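Filed under: Meditation & Inner Work > Daily Practice

Noting feelings vs. just sitting with them

ciltwood40
I've been meditating for 20 minutes each morning since June. The book I'm using says to name whatever comes up: "anger," "worry," "tight chest." When I do that I end up thinking about the word and whether it's the right one. If I don't name anything, I drift off. Which do you do, and did it change over time?

I sit at the kitchen end of the house before anyone is up. 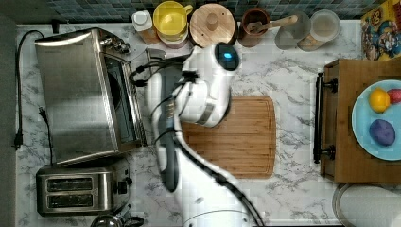

The drifting is worse after a bad night. On those days I get maybe two clear minutes and the rest is planning lunch.

Uniyal
I dropped the labels after the first month. They helped me notice I was upset at all, and then they got in the way. Now I put my attention on the place in the body where it's strongest and stay there. Usually it's my throat.

truner
Disagree with dropping them that early. Anju Khurana taught the evening group I went to, and she had us keep labels very plain. You get three words: pleasant, unpleasant, neutral. There's no hunting for the right one because there are hardly any to pick from. I still do it.

Uniyal
Three words would send me to sleep. "Unpleasant" covers grief and a stiff knee.

truner
It's meant to. The label isn't there to tell them apart.

nirnonau
What I do, if it's any use:

1. Sit for 10 minutes with no method, only breathing.

2. When a feeling shows up, say one word for it, once. Don't repeat it or correct it. 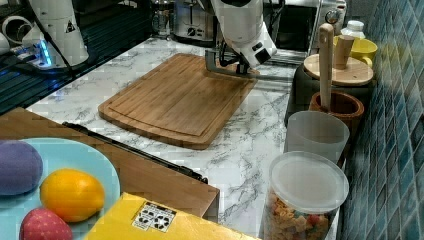

3. Go back to the breath. If the feeling is still there at the end, write a line about it.

I wouldn't go past 30 minutes while you're still sorting this out. Long sits made me stubborn.

ciltwood40
Thanks. Saying it only once is something I hadn't tried. I was repeating "worry, worry, worry" and making more of it.

Omprakash Gautam
I'd question the writing part. I kept a notebook and started having feelings for the notebook. Gave it up and my sits got quieter.

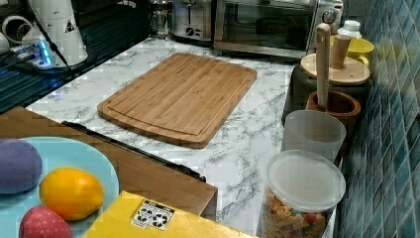

It may suit other people. My wife has written hers down for years and wouldn't sit without it.

nirnonau
Fair enough. I only write one line and I don't reread them.

ciltwood40
Tried the one-word version today and lost count of the breath twice, but no arguing over words. I'll keep on with it and skip the notebook for now.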